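From: Fraser Nisbet
To: Gourlay furniture list
Date: 22 September 2021
Subject: Re: sticking drawers, wax or sand?

Mahlet Woldemariam wrote:
> I have a small chest that came from my aunt. Two of the drawers
> stick badly on the left side and one won't close the last inch.
> Should I sand the runners or try wax first? I don't want to take
> off wood I can't put back.

Mahlet,

Wax first. Plain candle wax is fine, rubbed on the bottom edges of the drawer sides and on the runners they sit on. Work the drawer in and out a dozen times and wipe off what piles up. I did a whole seed cabinet this way, 70 drawers, and sanded only a few of them.
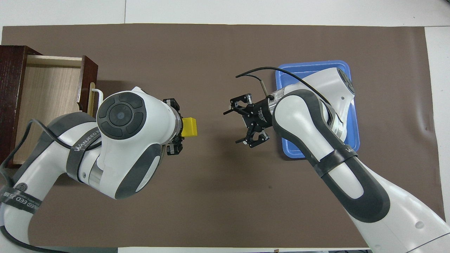
If it still sticks, look for shiny spots on the drawer sides. Those are where it rubs. Take those down with 220 paper on a flat block and try the fit after every few strokes. Leave the rest of the side alone.

The one that won't close may have nothing wrong with it. Pull it all the way out and check the back of the opening with a flashlight. I have found pencils, a loose glue block and once a folded letter back there.

Kuldeep Mishra asked last week about season. Wait until December if you can, once the heat has been on for a while. A drawer planed to fit in damp weather will rattle in winter.

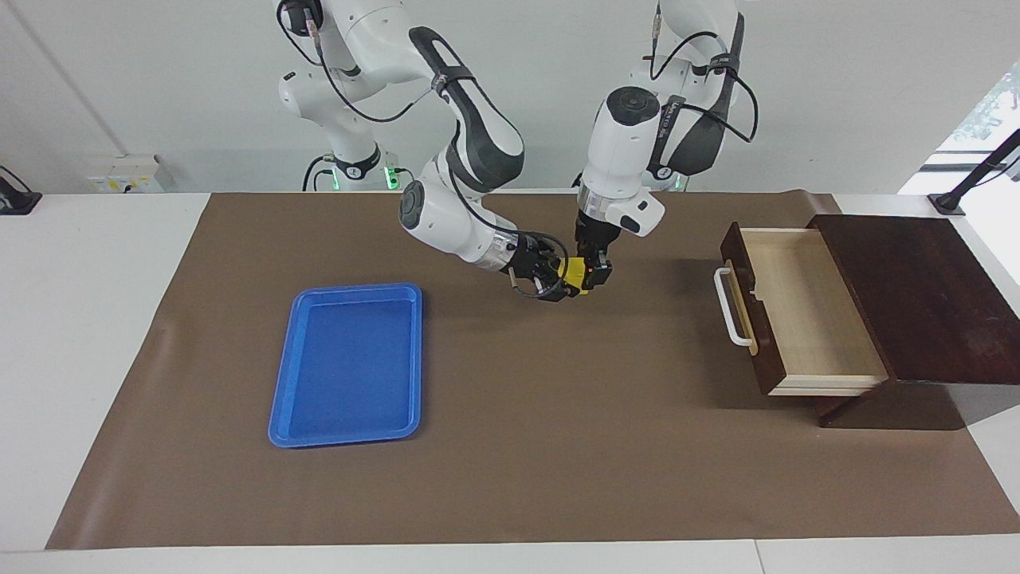 Glue blocks are the other thing to check. Turn the chest on its back and press each one with your thumb. Any that move should come off, get scraped clean and go back with hide glue. Put something down before you start. Brown paper over most of the tabletop is enough, and it wants to be one big sheet so that drips don't find a seam. Clamp lightly and leave it overnight.

Agnes Jardine has spare runner stock in maple if yours are worn into a groove. Write to her off list.

Fraser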